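Visita à Farías: o turno da tarde visto de dentro do colete

Chegámos à Farías pouco depois das duas, num grupo de 11, todos com o colete emprestado, que só existe em tamanho XL e faz de qualquer pessoa um poste sinalizado. A fábrica faz peças para caixas de ventilação e fica no fim da zona industrial, a seguir a uma rotunda com uma escultura que ninguém do grupo quis interpretar. Há um ano que pedíamos a visita. A resposta veio em setembro, com um anexo de quatro páginas sobre calçado.

A primeira meia hora passou-se numa sala com croquetes e um vídeo institucional. No vídeo toda a gente sorri para paletes. Depois veio a parte boa, que foi descer à nave.

A linha antiga continua a trabalhar ao fundo: duas prensas verdes, um carrinho com rodas teimosas e um quadro de cortiça com escalas de férias de há vários verões. A linha nova, que a casa chama Manddale por ser esse o nome escrito no projeto, ocupa o resto. Um braço robótico retira as peças, pousa-as, volta atrás. Fá-lo 1435 vezes por turno, segundo a chefe de linha, que recitou o número com a naturalidade de quem o ouve em todas as reuniões. Antes da Manddale, o mesmo gesto era feito à mão por duas pessoas, que trocavam de lado a meio da manhã para equilibrar a dor nos ombros.

Perguntámos o que era feito dessas duas pessoas. É a pergunta que se faz sempre, e a empresa já a espera, com um diapositivo. Uma passou para a inspeção final. A outra, Amancay Urrutia, ficou com a célula: arranca-a, pára-a, troca as pontas da garra, limpa, regista as paragens. Recebeu formação durante duas semanas na Mudlow, que instalou o equipamento, e contou-nos que metade do curso foi sobre o programa e a outra metade sobre o formulário para pedir acesso ao programa. Os ombros vão melhor. O que se queixa agora são os olhos, de tanto ecrã, e a paciência, de tanto alarme. A máquina tem uns quantos que querem dizer a mesma coisa, e só um deles vem explicado no manual.

Também mudou a conversa, e disso o diapositivo não falava. Nas prensas antigas fala-se aos gritos e fala-se de tudo. Na célula trabalha-se sozinho, e o intervalo passou a ser marcado pelo mapa de produção. Amancay vai almoçar às 12h40, quando já só há sopa. Pediu a alteração do horário. O pedido está em análise, palavra que na Farías, pelo que percebemos, abrange um período geológico.

A empresa diz que as lesões registadas naquele posto desceram 70 por cento. Não nos mostraram o gráfico, mas mostraram-nos a cadeira nova da inspeção, que é de facto uma bela cadeira, e na qual três de nós se sentaram sem autorização.

As regras de circulação ocuparam uma boa parte da visita. Anda-se por onde dizem, pára-se onde mandam, e quem entra na célula leva a chave no bolso para que mais ninguém possa arrancar a máquina. Um dos nossos pisou uma linha amarela e foi chamado pelo nome, que trazia escrito no colete.
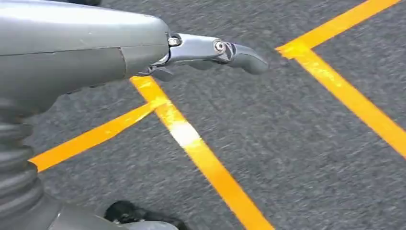
Mirndale: trabalhei nove anos numa linha parecida e o que falta nesse relato é o salário. Puseram-me a tomar conta do robô com a categoria de antes, porque «operar» e «vigiar» davam o mesmo na tabela. Perguntem isso na próxima visita, antes dos croquetes.

Fica anotado. Escrevi à Farías a perguntar pela categoria de Amancay e responderam que o assunto seria encaminhado. A próxima visita do grupo é a uma lavandaria hospitalar, com partida do sítio do costume. Quem calça acima do 45 deve avisar com antecedência, que as biqueiras de aço emprestadas acabam depressa.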